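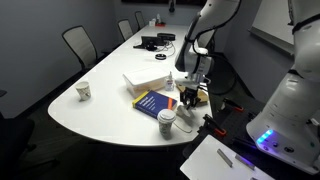

A student from last term's group wrote on the feedback sheet that she had taken minutes in four meetings and still could not say, when her manager asked, what had been decided. I keep this remark at the top of the unit because it is the problem we will work on. Her English was good. Her notes were long. The decisions were simply not in them.

Unit 5. Writing the minutes of a meeting

Course: Business Writing for the Workplace
Reading before class: the Simwood case, pages given on the course page
To hand in: one set of minutes, maximum 500 words

5.1 What minutes are

Minutes are a short written record of a meeting. They say who was present, what was discussed, what was decided and who will do what by which time. They are written for three kinds of reader: the people who were in the room, the people who should have been in the room, and somebody who opens the file two years later and knows nothing.

The third reader is the one we forget. When you write "the problem with the supplier was discussed again", the first reader understands you and the third does not. Which problem? Which supplier? Write the name each time a new item begins.

A transcript is a different thing. It gives every word, and in most offices it is not asked for. If your employer wants a transcript, you will be told, and the rules in this unit do not apply.

5.2 The parts

Heading. Name of the group, place, month and day, time of start. If the group has a number for its meetings, give the number.

Present and absent. Full names the first time, then family names or initials. Choose one system and keep it until the last line. Persons who come late are listed as present, with the time of arrival in brackets.

Previous minutes. One sentence is enough: "The minutes of the April meeting were accepted with one correction to item 3."

Items. Use the numbers of the agenda, also when the items were taken in another order. If item 6 came before item 2, leave it under 6 and add a note.

Actions. Each action has a person, a task and a deadline. An action without a person is a wish.

Closing. Time of end, and the date of the next meeting if it is known.

5.3 Tense and voice

Use the past tense for what happened in the room: "The group agreed", "The office reported". Use "will" for the actions: "Plesden will send the new price list before the end of April."

Many textbooks tell the learner to avoid the passive. In minutes the passive is often the right choice, because the reader wants to know what was agreed and less who said it first. "It was agreed to move the office to the second floor" is good English. But do not use the passive in the actions. "The price list will be sent" leaves open who sends it, and then it is not sent.

5.4 Reporting verbs

Weak learners use "said" for everything, and ambitious learners use a different verb in each line. Both are tiring to read. The following are sufficient for most meetings:

reported - gave information
asked - wanted information
proposed - put forward a plan
agreed - accepted together
objected - was against, and gave a reason
noted - the group heard it and did nothing more

Be careful with "noted". It has a cold sound in some offices. "The complaint from Grajales was noted" can be read as "we do not care about the complaint". If the group thanked them, or will answer them, write this.

Be careful also with "claimed" and "admitted". "Claimed" suggests that you do not believe the speaker. "Admitted" suggests that the speaker did something wrong. I see both verbs every year in homework where the student wanted only to say "said".

5.5 An example, before and after

The case is a meeting between Simwood, a small furniture maker, and its supplier Sulix. First version:

Item 4. There was a long discussion about the delivery. Sulix said they had many difficulties with the trucks and Simwood was not happy and said that it was already the second time, and finally everybody agreed that it must be better and somebody should look at the contract.

Second version:

Item 4. Late delivery, order 201. Sulix reported that 160 chairs were delivered late because of a shortage of trucks. Simwood objected that this was the second late delivery under the present contract. It was agreed that Sulix will give notice of any delay 5 working days in advance.
Action: Simwood will send a draft of the changed clause to Sulix before the next meeting.

The second version is not much longer. The feelings are gone - "was not happy" is now an objection with its reason. The order has a number, so it can be found. "Somebody" has become a company. In your own minutes it should become a person.

5.6 Taking notes in the room

Prepare the page at home with the agenda items already typed and space between them. During the talk write key words only. When a decision is made, put a large D in the margin, and for an action a large A. If you did not understand the decision, ask at once: "May I read back what I have?" This question is polite in every office I have worked in, and the others are usually glad to hear the answer.

Type the minutes on the same day. After two nights your key words are a foreign language, also for native speakers.

5.7 Homework

Listen to the recording of the Grajales meeting on the course page. You may listen twice. Write the minutes in no more than 500 words, with heading and actions. Underline every reporting verb. Then exchange with your partner, who will try to list all decisions from your text without hearing the recording. Bring both papers to class.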